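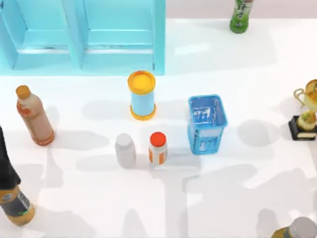 What do you do with a piano you've inherited and can't play? You put it in the hallway and walk sideways for the rest of your life.

Mine came from my great-aunt Jean Urquhart, who left it to me along with 2,115 dollars to "have it seen to." The movers charged 908 of that just to get it up the steps from Ogilvie Street (six steps! I could have cried). So there I was on 17th March, squeezed against the coats, poking at middle C, which made a noise like a goose.

I called a tuner over in Murdale, Eilidh Tennant, and she took the front off and went very quiet. Then she reached in and pulled out a bundle of letters tied up with kitchen string, all of them to Jean, all from the same man, and she set them on the bench as if they might go off.

"Do you still want it tuned?" she said.

I said I guessed so. I read two of them while she worked, with the same note going over and over, and then I called my cousin because I couldn't stand it by myself.
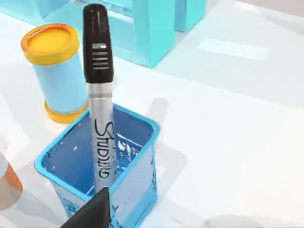

Pushpa said she'd known for years, that everybody at the lake had known, and that his name was on the piano if I'd bother to look under the lid. I told her to hold on, and went and moved the coats.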